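Encyclopedia > Music > Electronic > Labels and Imprints

Resel (record label)

Resel is an electronic music label founded in the port town of Narkilberg by the DJ and producer Brayan Echeverri. It is best known for slow, percussion-heavy house records and for a set of claims about its own early years, few of which have been independently confirmed.

Origins

According to the label's own account, Resel began after an August warehouse party at which Echeverri played for nine hours. No recording of the set has surfaced. Wilmer Henao, who ran the door, later remembered a much shorter night and a crowd of up to 242. Press materials have given the figure as 625.
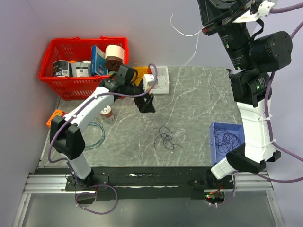 The first release, Echeverri's "Arango," was pressed in an edition of 500 and is usually described as having sold out in a day. The distributor's surviving paperwork shows copies still being shipped the following year, so the story should be treated with care.

Sound and reception

Reviewers have often credited Resel with starting a "Narkilberg sound." The term appears first in the label's own newsletter, and the critic Katherine Cuervo has argued that the records differ little from what was already being played in nearby Ferninham — a point the label has never answered. Dewanti Liew's two EPs are the usual exception. Both use long, unaccompanied drum passages and were picked up by DJs with no ties to the label.
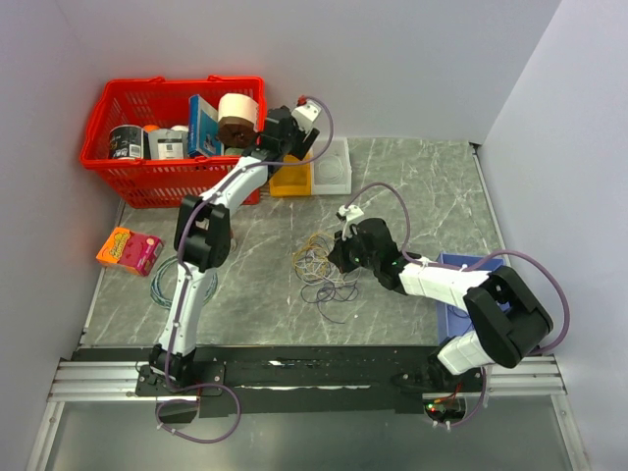
Two robot arms mounted along a metal rail, with a red basket in the workspace.

Later years

Mercedes Carhuamaca took over artist signings on 25th March and cut the release schedule sharply. Resel called this a return to its roots. Sales had been falling for some time, and several artists had already moved elsewhere. A planned box set of early singles, announced twice, has not been released.

Filed under: House music labels | Independent labels | Articles needing better sources

2 comments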